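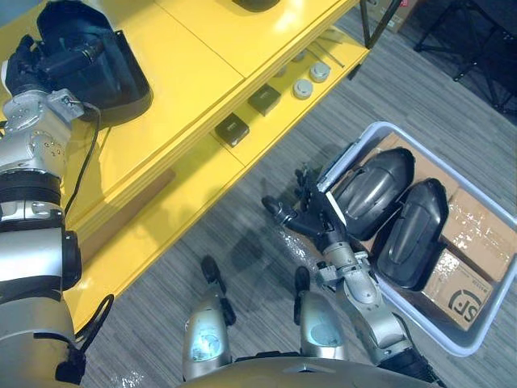 4.2 Changes in task allocation

Before the trial, one operator at the Flostavville site carried out the full shell transfer, from shelf to bin. After March, the Fluseo unit took over the transfer itself and the operators kept restocking, inspection and fault clearing. We logged 1,249 transfers over 57 shifts.

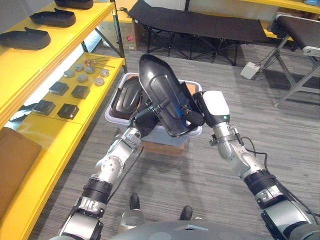

Fault clearing took up more of the working day than the plan by Adamczyk had allowed for. Most stops came at handover, when both arms had to agree on a grip. With one gripper clamping the lower edge of a shell and the other pressing on its side above the bin, a small offset was enough to trigger a halt – and each halt called an operator back to the cell.

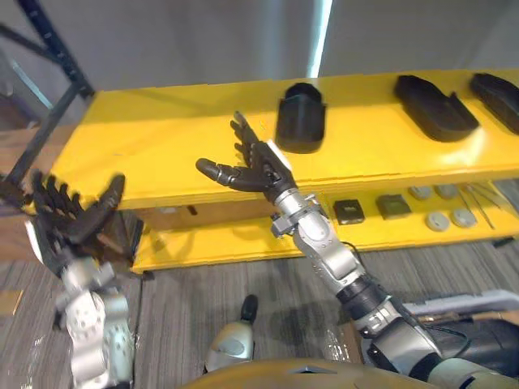 Operators described this as waiting work. Of the 40 who returned the questionnaire, 9 reported less shoulder strain but more interruptions. Mansour coded the free-text answers using the Laitinen scheme; the codes are listed with Figure 3.

Figure 3. The robot's right arm reaching toward the yellow table in the cell.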